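L'atelier Tallau cherche des mains curieuses pour ses matinées de loisirs créatifs de novembre ! Feutrine, carton, petites guirlandes, on touche à tout, et même les grands débutants (surtout eux !) sont les bienvenus autour du café. 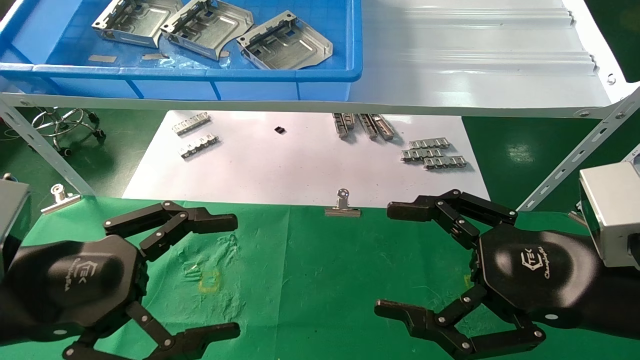

Trois pièces en métal dans un bac bleu

Les places sont gratuites, le matériel est fourni. Pour vous inscrire, un petit mot à Kalliopi Chrysikopoulos, à l'accueil, avant 10 h.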